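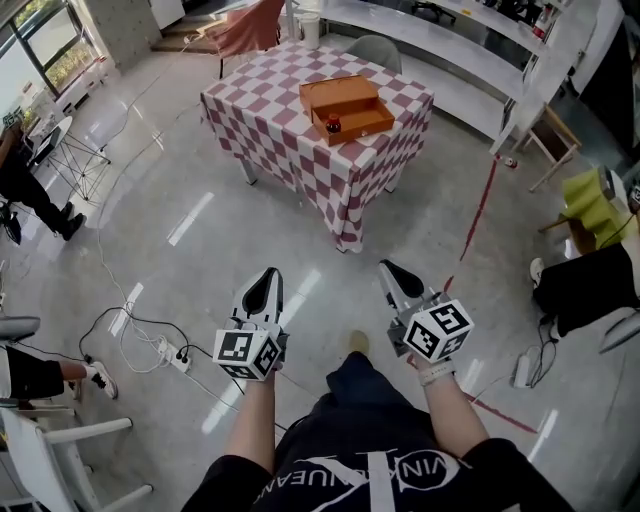
Hudmont Fit-out Gallery: Packing Room, Ground Floor

This gallery records the packing room at Hudmont, the small-goods workshop and retail counter operated by Zindum. The room was fitted out in December under the direction of Meriem Tawfik. It is used for checking, boxing and labelling jarred goods before dispatch. The notes cover the furniture, the floor and the small items in use.

Packing table

Square top on metal legs, covered with a pink-and-white checkered cloth that hangs nearly to the floor. The cloth is changed at the end of each packing shift and laundered on site. The square format was chosen so a packer can work from any side. A rectangular bench was trialled first and took up too much of the walkway.

Carton and jar

Orange cardboard box, open, lid raised at the rear, holding one small dark jar with a red cap. The single-jar carton is the smallest in the Hudmont range. Flat cartons are bought in lots of 2,000 and the first lot yielded 1,844 usable units after the misprints were pulled. Houda Bouzid has since revised the die line on the lid flap, and the new version folds without tearing at the hinge.

Floor

Polished grey concrete. The slab was ground, densified and sealed by Munteanu, with no topical coating applied. Daylight from the windows reflects strongly off the finish, and matte labels are easier to read than gloss ones at the table. Sweep daily, damp mop with neutral cleaner, no wax.

Floor tape

Red line, laid on a diagonal from near the counter. Tape was preferred to paint so that the layout can be altered without regrinding. Edges are to be inspected monthly and lifted sections replaced in full lengths.

Counter and shelving

Long white counter with a white cylindrical container standing on it. White shelving beyond, where the red fire extinguisher is located. Shelf spacing was set by Emiliano Cervantes to suit cartons stacked two high. Access to the extinguisher must be kept clear at all times.

Seating

Mixed stock: a grey chair behind the table, a wooden stool and a wooden chair to the right, and a further chair draped in salmon-pink cloth beside a few wooden steps. All of it came from the former Zalludell showroom. Replacement with a matched set has been costed and deferred.

Window side

Large window to the left with greenery outside, and a white wire-frame side table below it. Sanaa Zerouali has asked for a light-diffusing film on the lower section of the glass, to be priced with the next round of work.

Power

White power strip at floor level with cables attached. A fixed outlet under the counter is on the works list, after which the strip can be retired.

Carton specifications and the floor maintenance schedule are available from Hala Kamel on request.

© Zindum. Text and photographs may not be reproduced without permission. | Contact | Back to top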